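체인 청소, 저는 이렇게 해요

바이크 탄 지 좀 됐는데 체인 관리는 한동안 대충 했어요. 작년 3월에 서킷 체험 주행 갔다가 옆 피트 쓰던 Tibor Erdős 씨한테 체인 소리가 왜 그러냐고 한소리 듣고 나서 버릇을 고쳤네요 ㅎㅎ 그 뒤로는 주행거리 50km든 500km든 트랙 다녀온 날 저녁에는 무조건 닦습니다.

준비물은 등유나 체인 클리너, 못 쓰는 칫솔, 마른 걸레, 체인 루브. 저는 Jotik 루브를 쓰는데 끈적임이 적어서 휠에 덜 튀어요. 바닥에는 꼭 뭘 깔아두세요. 기름때가 한번 배면 정말 안 빠져요!

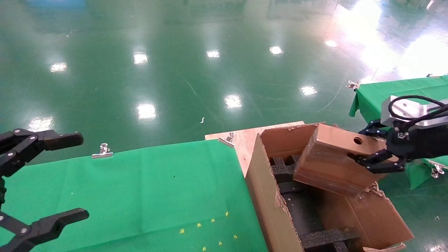
체인 루브는 언제 뿌리는 게 좋을까요?
주행 직후 체인이 미지근할 때요. 잘 스며들고, 하룻밤 두면 다음 날 덜 튑니다.

닦을 때는 시동 끄고 뒷바퀴를 손으로 돌리세요. 기어 넣고 돌리다 손가락 다치는 사고가 진짜 많아요. 칫솔은 안쪽 롤러부터, 바깥쪽은 나중에. O링 체인이면 쇠솔이나 휘발유는 절대 쓰지 마시고요. 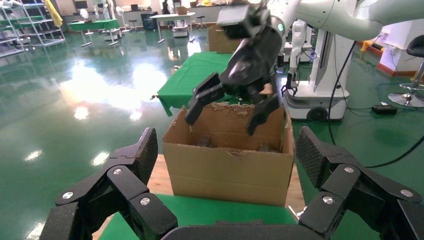
장력 조절

처짐은 설명서 수치대로 맞추면 되는데 제 바이크는 30mm 조금 넘게 둡니다. 액슬 너트 풀기 전에 좌우 눈금부터 사진 찍어두면 편해요. 조절 볼트는 양쪽을 4분의 1바퀴씩 번갈아 돌리고, 바퀴 돌려가며 여러 군데서 재보세요. 체인이 고르게 안 늘어나서 제일 팽팽한 데를 기준으로 잡아야 하거든요. 너트 조일 때는 토크렌치 꼭 쓰시고 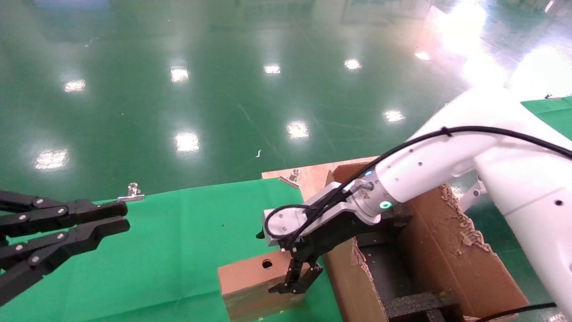 다 조인 다음에 처짐을 한 번 더 재세요. 조이면서 살짝 변하는 경우가 있어요. 저는 약 2,000km마다 스프로킷 이빨도 같이 봅니다. 끝이 갈고리처럼 휘었으면 체인이랑 세트로 교환!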